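Clutton Textile Care — Fabric Accessories Station
Station Inspection Checklist with Comments
Station: Folding and Sorting, Room 7
Inspection date: 10/6/25

1. Work surface
Free of snags, burrs and adhesive residue: PASS
Comment: Surface wiped down before inspection. The metal edging should be checked by hand each month, as woven silks catch easily.

2. Handling of patterned and woven items
Items folded with pattern aligned and no hard creases: PASS
Contact surfaces free of lint: ACTION REQUIRED
Comment: Lint and pale specks are to be removed from every surface that touches dark cloth. Leaf patterns in gold and brown show very little soiling, but the near-black areas of the same cloth show all of it.
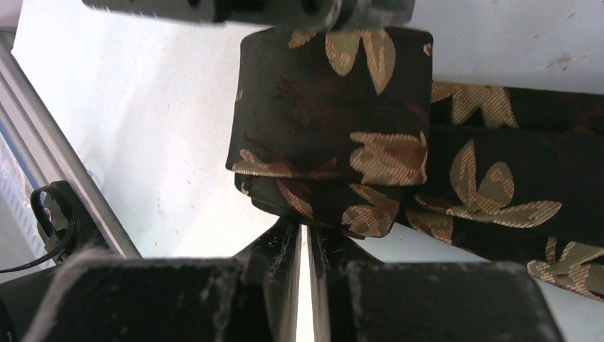
Folded bundles should not exceed the thickness given in the Wemari handling sheet. Thick bundles put pressure on the lower layers and may mark the weave. Staff are reminded to refold — not flatten — any bundle that is too thick.

3. Storage and sorting
Basket free of cracks and sharp edges: PASS
Items kept fully inside the basket: ACTION REQUIRED
Sorting tray stable and free of splinters: PASS
Comment: Cloth is not to hang near the rim, where it may be pulled out with the next item. Compartments are to be cleared at the end of each shift. Any small object left in the tray must be entered in the Roussel log within 2 working days.

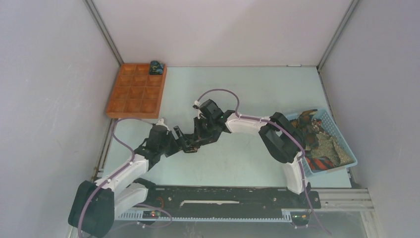
Item 3: Fabric basket, right; twelve-compartment sorting tray, upper left.

4. Access and walkways
Approach to table clear: PASS
Emergency stop reachable and labeled: PASS
Comment: No change since the June inspection.

Result: Conditional pass, two items open. Corrections are to be reported to the Stuvstead office within 5 working days, quoting form 135.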